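Chapter 10
Bags, Pouches and the Things That Go in Them

Pick up any bag in your house and turn it inside out. Go ahead, the book will wait! Somewhere in there you will find a seam that took a real person a long time to work out, and by the end of this chapter you will know why it runs where it does.

In Chapter 9 we worked with boxes, and boxes are easy to like. They hold their shape whether they are full or empty. A soft bag is a livelier thing. It slumps, it puffs up, it leans on whatever you put inside it, and its opening changes shape every time you touch it. To design one well you have to think about two bags at once – the empty one and the full one.

We begin with the opening. A straight zipper along the top edge is simple to sew, but it gives you a narrow slot. A curved zipper lets part of the front fall away, so you can see what you are packing and reach the corners. The price is a harder seam, and Section 10.2 takes you through it slowly, with a paper pattern from the Lindholm workshop that my own students have used (and complained about, and then used again).

After that comes shape. Round, bumpy and long things do not stack, and play food is a wonderful way to find this out. A toy lemon will settle into any gap. A toy cucumber wants a whole side of the bag to itself, and if it goes in last it usually sticks out of the top. Try both orders in Exercise 10.1 and draw what happens to the fabric each time.

Keep a pencil handy for the words in bold type as you read: gusset, panel, seam allowance, ease. You will need all of them for the Oltulard pouch project, which begins in February if your class follows the course calendar.

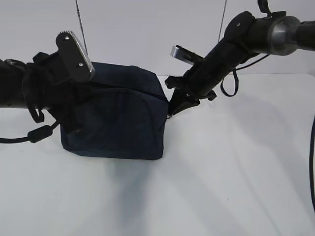

The curved zipper seam across the upper front of a navy pouch. 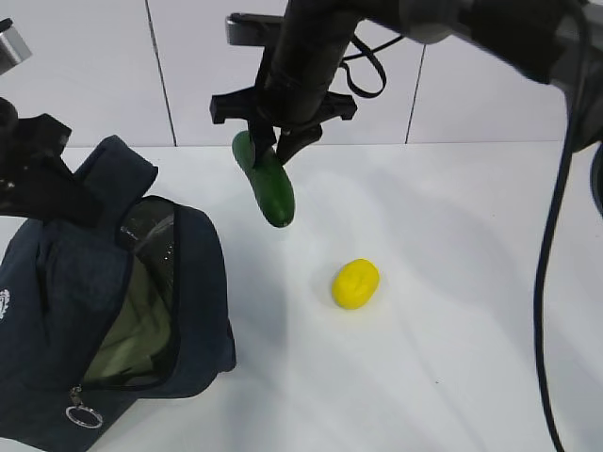 Gintarė Pētersons
Chapter author; teacher of textiles and design, Nareck

10.1 The Empty Bag and the Full Bag

Lay an empty bag flat on a table and trace around it. Now fill it and trace again on the same sheet.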